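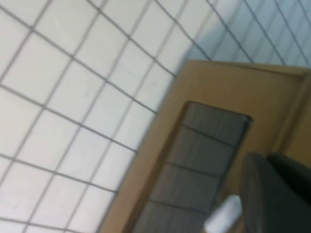

**Wrist camera only vs. wrist + overhead: our kitchen results**

**pemow_gert** wrote:

Hi all, Gert Khumalo here again, with the write-up I promised back in September (sorry, it has been a long road!). We trained the same policy twice on the same 2,000 demonstrations, once with both cameras and once with the wrist view alone, and then ran each one 113 times in the kitchen corner with the white tile. The wrist-only policy finished 49 of its runs. The two-camera one finished almost 70 percent, so there's a real gap, but a smaller one than I'd have bet on, and I'm pretty happy about it.

What I enjoyed most was going through the failures one by one with a pot of coffee. A lot of them come when the wrist is tipped over hard and half of what it sees is plain tile and grout. One square looks just like the next, and the arm drifts.

**sultivlow** wrote:

Lovely work, and thank you for posting the bad numbers along with the good ones. I don't buy the tile explanation yet, though. Grout lines are strong straight edges, and our encoder at Gumede loves them. I'd look at motion blur first — ours falls apart whenever the wrist swings fast.

**pemow_gert** wrote:

> I'd look at motion blur first

Fair, and I can't separate the two with what I have. The gripper is often soft in those views while the tile is still fairly readable, which is partly why I blamed the wall. I could slow the arm down by half and run the set again.

**pesisura** wrote:

I'm with Gert on the tile, for what it's worth. A repeating grid gives you good edges and no idea which edge you're on. But please tape a plain sheet over the wall for one batch before you go collecting 4,000 more demos, it's an afternoon's work!

**sultivlow** wrote:

Tape and slow arm, in separate batches please, or we'll all be back arguing about it.

**pemow_gert** wrote:

Separate batches it is. I'll do the tape first and post the run logs in this thread.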